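Home Notebook Bench log Parts list People

7 min read

Bench notebook, Bronwood workshop
Tuesday, November

Started 8.40. Heating had been off overnight and the bench was cold to lean on, so I did the paperwork first and left the bins until the room had warmed up a bit.

Job for the day is the mixed set for the sorting bins. Yogesh Pal wants one set of small things that stays the same from week to week, written down, so that when Grodotville say their bin behaves differently from ours we are at least talking about the same objects. Until now everyone has pulled whatever they liked out of the Kong drawer and put it back wherever. Last week's notes say "usual items", and I can't tell from that what was in there.

Emptied the Kong drawer on to the side table. A lot of it is rubbish. Threw out:

- two sponges gone hard
- a cracked measuring cup
- a length of tape stuck to itself
- plastic pears with the paint coming off in flakes

The flakes get everywhere, so no painted fruit from now on unless the paint is sound. I put the good pieces in the washing-up bowl with warm water and a drop of soap, rinsed them and left them on a tea towel. The block I only wiped over.

Weighed what I could while waiting. The kitchen scale reads in whole grams and drifts if you leave it on, so I zeroed it before each one. It was checked against the 500 g weight first and read 500, then again at the end, still 500. Red bowl 163. The block 349, which surprised me, I had it down as lighter from handling it. The orange-red fruit 70. I didn't bother with the can, it is going to get more squashed as time goes on and the number would be no use to anybody by Christmas.

Bins. The pair on the wooden bench are the same two grey ones we have had all along. Rear one is staying empty, as the place things get moved into. Front one takes the set. Looked properly at the floor of the front bin for the first time in months. The metal is worn and it has gone bright in the middle. I went over it with a damp cloth and then a dry one. No difference to the shine, and I wasn't expecting any. Yogesh asked whether we should lay a mat in. I would sooner not, because then none of the older notes compare with the new ones. Leave it bare for now and talk about it at the end of the month.

The long white panel along the back of the front bin is the bit that looks worst. Tried washing-up liquid, then the cream cleaner from under the sink. Got a small amount of grey on to the cloth and that was all. The reddish-brown marks did not move. I think they are rubbed in and would need sanding, and I don't want to sand it in place with grit dropping into everything. Fimel do the same white sheet cut to length, so I have put it on the order list with a question mark. Hongjun Lei has the measurements from when the panel was first fitted.

10.50, tea.

Laid the set out after the break. First go I had everything spread evenly like a shop display, which is no good, things in a real bin lean on each other. Second go I tipped the lot in from the washing-up bowl and the fruit ended up sitting in a bowl, and one bowl went upside down. Third go I placed them by hand, a few close together and a few on their own. Kept that one. Bowls the right way up, fruit tucked in a corner, can next to it on its side. 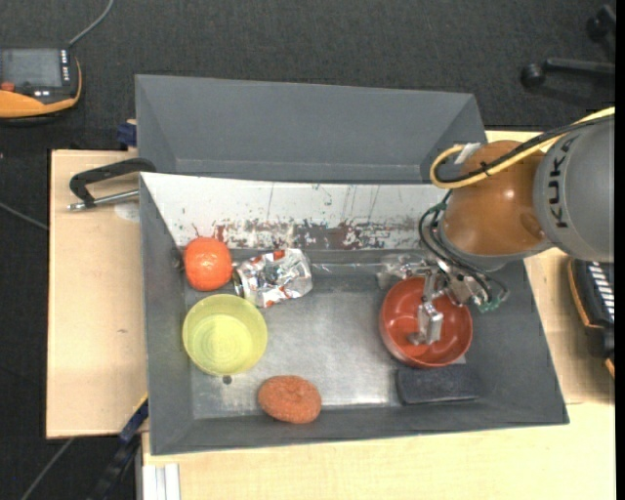 Front bin, third layout. Fruit and crushed can at the back, yellow-green bowl, red bowl on the right with the dark block in front of it.

Names, because we waste time on this. "Orange" has been used for two different things in the log. From today:

fruit - the bright orange-red round one
donut - the brownish-orange oval with the rough surface (Hongjun calls it the biscuit, please stop)
can - the crushed one, silver with red, orange and white
green bowl - the see-through yellow-green one
red bowl - the glossy one, slightly the larger of the two
wrap - the piece of clear crinkled plastic
block - dark charcoal, rectangular

The wrap is the awkward one. It is hard to see against the metal when the light catches it, and I lost it on the side table as well and found it stuck to the tea towel. I have cut two spares from the same sheet and put them in an envelope in the Kong drawer, marked.

Hongjun came in at 11.30 and thought the block was too near the red bowl. Moved it away, looked at it, moved it back. With a wide gap on every side the whole thing is too easy and we learn nothing about tidying a crowded bin. We agreed to keep it close and to write down each time whether it was touching the bowl. He also wants a second can, uncrushed, for comparison. Fine by me, but as a separate set. This one is closed.

Afternoon mostly on the drawer. Cut card dividers and gave the set its own section at the front, with the list above taped inside the lid. Everything else goes behind. If you borrow something from the front section, put it back the same day, and if it gets broken write it in here with what you replaced it with.

Left to do:

Send the list to Grodotville and ask which bowls they have. Theirs may be a different make, in which case we post them ours and buy again.
Ask Fimel for a price on the white panel.
New batteries for the scale.
Weigh the donut, which I missed. The green bowl too.
Find out who has the good scissors.

Tea towel is on the radiator. Finished 16.15, bench lamp off, side table wiped down.

Bronwood workshop notebook | Contact the bench team | Copyright Bronwood | Back to top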